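コンテンツへスキップ
ホーム > 暮らしの手入れ > 小物
カールコードのキーホルダー、伸びたのを戻す&リングの付け替え
2025年10月14日 更新

バネみたいなぐるぐるのコードに二重リングがついたキーホルダー。鍵をベルトループにつないでおくやつ。あれ、使ってるうちにだらっと伸びてくる。うちのも伸びた。捨てる前にお湯で戻せることがあるので、手順だけざっと書いておきます。時間ないので急ぎ足で。

用意するもの
・カールコードのキーホルダー(樹脂のもの)
・割り箸か細い丸棒、コードの内側に通る太さ
・輪ゴム 2本
・耐熱のボウルか深めのマグ
・お湯、氷水
・中性洗剤、古い歯ブラシ
・リングを開ける道具(後述。爪でやると割れます)

1. 鍵を全部はずす
つけたままお湯に入れない。車のスマートキーとか電池の入ったものは特に。はずした鍵は小皿へ。前に机に直置きして、自転車の鍵だけ本の下に入って半日さがした。

2. 洗う
ぬるま湯に洗剤を少し。歯ブラシでぐるぐるの溝をなぞる。ポケットの綿ぼこりがけっこう詰まってます。溝に沿って動かすと早い。横にゴシゴシやると毛先が引っかかるだけ。すすいでタオルで押さえる。

3. 状態を見る
明るい机に置いて、コードを一周ゆっくり見る。白っぽい筋、細かいひび、巻きの間隔が急に開いているところ。ひびがあったらそこで終了、買いかえ。お湯で戻してもそこから切れます。端の、リングにつながる根元は念入りに。折れぐせはだいたい根元から。

黒いコードは傷が見えにくいので、明るい色の机や紙の上でやるのがおすすめ。影とひびの区別がつきやすい。
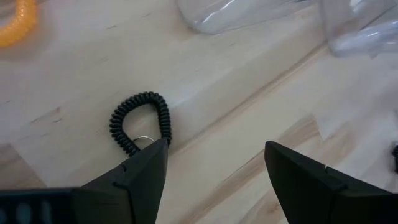
黒いカールコードと銀色のリング。机に置いたところ。

4. 棒に巻きなおす
片方の端を輪ゴムで棒に留める。そこから元の巻きの向きどおりに、すきまなく詰めて巻く。逆向きに巻くと変なくせがつくので注意。最後まで来たらもう片方も輪ゴムで。ゆるいとお湯の中でほどけてきます。ここはきつめで。

リングが両端についてるタイプは、片方はずしてからのほうが断然やりやすいです。はずし方は6へ。

5. お湯→氷水
沸騰したてはやめて、少し置いたお湯で。私はポットから注いで3分待ってから入れてます。棒ごと沈めて6分。出したらすぐ氷水へ、こっちは長めに11分。冷えきる前に輪ゴムをはずすと、ふにゃっと戻ってしまう。一回失敗した。

引きあげたら棒のまま水をふいて、そのまま一晩。急ぐ人は一晩じゃなくてもいいけど、戻りはちょっと甘くなります。

うちのコードは47センチ近くまでだれてたのが、ポケットにおさまるくらいになりました。新品同様とまではいかない。

※素材によっては効きません。表面がべたついてきてるものは、お湯に入れると余計べたべたになるのでやめたほうがいい。布巻きのコードも対象外。

6. リングの付け替え
二重リングの切れ目をさがす。指でくるくる回して、段になってるところ。そこに道具の先を差しこんで、開いたすきまに鍵やコードの先を入れ、あとは回していくだけ。

道具はClelluduxのリングオープナーを使ってます、すみませんClelludexです。なければホチキスの針を抜く金具でも大丈夫。マイナスドライバーは滑って手を突くことがあるので、やるなら軍手で。

開きぐせがついて、閉じたときに輪と輪の間があいてるリングは再利用しない。鍵が抜けおちます。新しいのを買うとき、細すぎるのは開けやすいけどゆがみやすい。鍵がたくさんの人は太めで。

7. 鍵をもどす
よく使うのを外側に。重いもの(大きいチャームとか)は別のリングに分ける。コードがまた伸びる一番の原因が重さなので、ここで減らすのが大事です。

よくつまずくところ
・巻きが片側だけゆるい → 輪ゴムがずれてた可能性大。やりなおしはできるけど、2回くらいまでに。
・全体に波打つ → 棒が細すぎ。内側の太さに合うものに替える。
・リングに鍵の穴が通らない → 鍵側の穴が厚いタイプ。小さいカニカンを間にかませる。

しまい方
引っぱった状態でフックにかけっぱなしにしない。輪にして平らなところへ置く。夏の車内も避けて。ダッシュボードに置いてたらてろてろになった、という話をNicanor Roblesさんからもらいました(コメント欄参照)。

コメント(2)

Wenceslao Arellano
丸棒がなかったので編み棒でやりました。ちゃんと縮みました。氷水を省略して水道水にしたら、少しゆるめの仕上がりです。

Nicanor Robles
車に置きっぱなしのコードは、この方法でもだめでした。表面がもうべたべたで。あきらめてZukoのワイヤー式にしました。

関連記事
カラビナの動きがしぶいときの油のさし方
固くて開かない南京錠、まず見るところ
11月の記事予定:革のキーケースの手入れ

前の記事へ | 次の記事へ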